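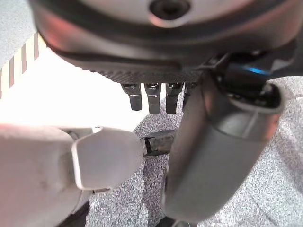 Clirner Hand Guide > Set-up > Section 5: Good practice for small-part picking

5. Good practice for small-part picking

Small parts are where a multi-finger hand really gets to show what it can do, and we love seeing people try it in their first week! They are also where most scuffed fingertips and lost parts come from. The rules below grew out of the shop notes kept by Reijo Ahonen at our Bendness workshop, and they apply to every Clirner hand, whichever arm you have bolted it to.

Read Section 4 (Emergency stop and safe zones) first if you skipped it. Please don't skip it.

5.1 Before you power the hand

1. Check that the emergency stop is within reach of the person running the pick, and press it once to be sure it latches. Release it before you go on.

2. Look over the outside of the hand. Screws should sit fully down in their holes. If one stands proud, tighten it with the driver from the tool roll and stop when it seats.

3. Wipe each fingertip pad with a dry, lint-free cloth. Get into the corners of the pads too, where grit likes to hide.

4. Follow the cable with your eyes from the palm back to the arm. It should have slack at every joint and shouldn't pass between two fingers in any position.

5. Clear the work surface of everything except the part you plan to pick.

CAUTION: Never wipe, tighten or adjust anything on the hand while it is powered, even if it looks parked. A parked hand can still be told to move.

5.2 Setting up the work surface

A surface with a bit of texture makes small parts much easier to lift. On polished metal or bare glass a flat part can skate away from the first finger that touches it, and then you are chasing it all over the cell. Short-pile mat is our favorite, and the Tanoli mat that ships with the starter kit is fine.

6. Lay the mat flat and fix down all its edges.

7. Teach the surface height at 2 points, one near the arm and one at the far side. If the mat is new, let it settle for 30 minutes first and you'll save yourself a second round of teaching.

8. Set the lower travel limit in the Height menu. Save it under the name of the mat as well as the name of the part. Mats get swapped!

NOTE: Bright lamps aimed straight at the work surface can wash out a camera's view. Move the lamp to the side, or bounce it off a wall.

5.3 First approach

9. Put the speed dial at its lowest mark. Leave it there for the whole first pick, however well things are going.

10. Bring the hand in with the fingers open wider than the part needs. You can always close up later.

11. Stop above the part and check the line of each finger you will use. Two fingers closing on opposite sides of a part is the grip to learn first, and it will handle a surprising range of shapes.

12. Keep the fingers you aren't using out of the way, and watch them as the palm goes down. They are easy to forget when your eyes are on the tips.

13. Close in small steps. When both pads touch, wait a moment, then add one step of grip force.

14. Raise the part a finger's width and hold. If it tilts, set it down, open the hand and move the grip nearer the middle of the part. Adding more force usually just makes it spin.

CAUTION: Keep your own hands outside the marked zone from step 9 until the hand reports Idle. If a part drops, leave it where it is, press stop, and only then reach in.

5.4 Keeping a record

We really do recommend writing down every new part, even the boring ones. Karine Lachance has kept a log at the Pollska site through 400 picks, and being able to look up an old grip instead of working it out again is a joy. Write down the part, the mat, the fingers used, the final force step and anything odd. One line each is plenty.

15. Enter the line before you change parts.

16. If the grip failed, log that too, with the force step where it slipped.

17. Inspect the pads again at the end of the session. Replace any pad with a nick you can feel through a thin glove, and teach the surface height again after fitting it.

If the hand shows message 217 during any of these steps, open the fingers, power down and go to Section 9, Joint faults.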